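Snacks in the bedroom: which tips hold up

I've read a lot of advice on this subject and most of it starts by telling you to stop. Never eat in bed. Keep food in the kitchen. Fine. I've lived in this house long enough to know what the people in it do, and a rule that gets broken every evening isn't a rule I can clean by. So I went through the usual tips one at a time and tried them on our own bed, and these are my notes. Last updated 22/02/2026.

Tip: lay everything out on the bed before you put it away

This one I came to expecting nothing. The idea is that you empty the drawer, the bag and the nightstand onto the duvet, all of it, and sort from there. It sounds like the sort of thing that makes one mess into two. It works better than I thought, mainly because a bed is the largest flat thing in the room and you can walk around three sides of it. You see the same bar turn up in two places. You find the open packet.

Two conditions. Make the bed first, because small packages vanish into folds, and a rumpled duvet has a lot of folds. And don't start late in the evening, or you'll end up shoving the lot onto the floor so you can lie down.

Tip: sort by type

Sweet, salty, fruit, nuts. Every article says it. I don't think it helps much with the amount of food one bedroom holds. What helped me was sorting by how badly a thing behaves when it's opened. Puffed rice bars go at the bad end. They shed from the first bite and the crumbs are light enough to travel. Crisp things with nuts in them are next. Dried meat makes hardly any crumbs but the inside of the wrapper is greasy, and if you leave it face down on fabric you'll get a mark. Peas, beans and anything else small and round will roll, and you'll find them in August behind the headboard.

So I have a "fine in here" pile and a "kitchen only" pile, and that's the whole system. My sister-in-law, Tuulikki Kiiskinen, has four bins with printed labels and says it changed her life. I've seen the bins. There's a phone charger in the one marked Nuts.

Tip: decant everything into clear jars

No. For flour and rice in the kitchen, yes, maybe. For individually wrapped snacks it's a waste of an afternoon. The wrapper is already the container, it's sealed, and it has the date on it. Take a wrapped bar out of its wrapper and put it in a jar and you've shortened its life and lost the ingredients list, which matters if anyone in the house has an allergy.

The same goes for packages printed in a language you don't read. If you've bought from an import grocery, keep the package whole and write what's in it on a bit of masking tape while you still remember. I translated a label with my phone once and got "happy bean mouth," so I wouldn't lean on that for allergies either. Ask at the store.

Tip: hang the packets that have a hole in them

A lot of small packages have a hang hole for the store rack, and the tip is to put hooks inside a closet door and use it. I tried this with 34 packets. It looks good for as long as nobody closes the door. With a gentle household you might manage it. Ours swing, and the thin ones tear at the hole as soon as someone yanks instead of lifting. I went back to a shoebox with the packets standing on edge like file cards, and I haven't had a complaint about the shoebox.

If you do want hooks, use a curtain wire with clips and ignore the holes completely.

Tip: fruit is the clean choice

Partly true. A mandarin is as good a bedroom fruit as you'll find. It comes in its own packaging, it fits in the hand, and it doesn't brown. But I'd like whoever wrote that it "leaves no trace" to come and wash my pillowcases. Peel sprays. It's a fine oil and on a dark cover you won't notice it, but on white cotton it dries to a faint yellow dot that sets in the dryer. Peel it away from the bed, over a bowl, and bring in the segments.

Also check the skin before you put one in a drawer. Press lightly on each side with a finger and thumb. It should feel firm with a little give. If one side gives more than the other, eat it today or throw it out, and don't store it touching the others. One soft mandarin in a closed drawer will take its neighbors with it, and the smell gets into the wood.

I don't keep fruit in the bedroom overnight anymore. It goes back to the kitchen with the glasses.

Tip: buy a crumb-proof duvet cover

I was most suspicious of this one and I still am. There's a cover from Drendville that claims a "release weave," and it cost me 62 dollars. Crumbs came off it when I shook it. Crumbs also came off the old one when I shook it. I put half a crushed rice bar on each and did the same number of shakes out of the back window, and I could not tell you which was which.

What does make a difference is color and pattern. A brown cover with some print on it hides far more than a plain pale one. Whether you want that is another matter. Hiding crumbs isn't the same as not having them, and a busy print will hide an ant as well. I like a mid-brown because it shows rice and bread but forgives a smudge of chocolate, and chocolate is what I'd be washing it for otherwise.

Skip anything quilted with deep stitching. The stitching lines fill up.

Tip: vacuum the bed

Yes, with the upholstery nozzle, and clean the nozzle first. I put this off for years on the grounds that it was ridiculous. It takes two minutes. Go along the seams and the button edge of the cover, where everything ends up, and then turn back the top third and do the sheet underneath. A lint roller gets hair and misses crumbs. A damp cloth turns rice crumbs to paste, so don't.

I bought a cordless Gedura for this after reading a glowing write-up. It's fine. The old plug-in one was also fine.

Tip: use a tray

The best of the lot and the least interesting. Any tray with a lip. Mine is a baking sheet with a dish towel on it to stop things sliding. The fancy version, a lap tray with a beanbag base from Curoseck, tips toward whichever knee is lower and can't go through the dishwasher. The baking sheet can.

Keep the tray where the snacks are. If the tray is in the kitchen and the snacks are in the bedroom, the tray won't be used, whatever everyone promised.

Tip: put a small trash can by the bed

I'd say yes, with a lid, and emptied every morning. Shiny wrappers spring back open, so they'll climb out of a shallow can on their own. Tie them in a loose knot first. Bars with a long wrapper knot easily, and square packets you fold in thirds and tuck the end in. I've timed neither of these. They take no time.

Peel doesn't go in the bedroom trash at all, lid or no lid.

Tip: check dates monthly

Every six weeks or so is plenty for wrapped snacks, and I only do it when the bed is being changed anyway. Look at the date and look at the seal. A packet that has puffed up more than it used to goes out. One that has gone flat probably has a pinhole and whatever's inside will be stale, harmless or not. Dried meat I'm strict about, and nuts I taste, since they turn bitter well before they look any different.

Write the opening date on anything you've opened. I know you think you'll remember it.

What about oil marks

For grease from a wrapper: cornstarch, leave it an hour, brush it off, then a drop of dish soap worked in with your fingers before the wash. Warm water, not hot. Hold the spot up to the window before it goes in the dryer. If you can still see it, do the soap again.

For citrus oil on white cotton, soap again, and be quick. The baking soda and vinegar mixture that's recommended everywhere fizzes very nicely and left my dot exactly where it was — I tried it three times out of stubbornness.

I've had one letter saying that rubbing alcohol works on both. It may. It also lifted the color on a test scrap of printed cotton, so try it on an inside seam before you go near the pattern.

One more thing on the laying-out tip, as a few people wrote in to say their piles got mixed up as soon as they sat down. Sit on a chair. If you sit on the bed, the mattress dips and everything slides toward you, fruit first. I put anything round down last, in a dent in the duvet, and leave the flat packets in the middle. The Jääskeläinen catalog sells a folding "sorting mat" with raised edges for this very purpose. A bath towel rolled up along the low side does the job, and you already own one.
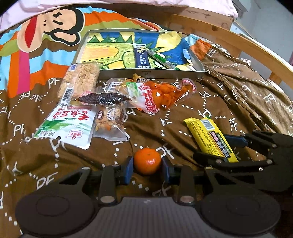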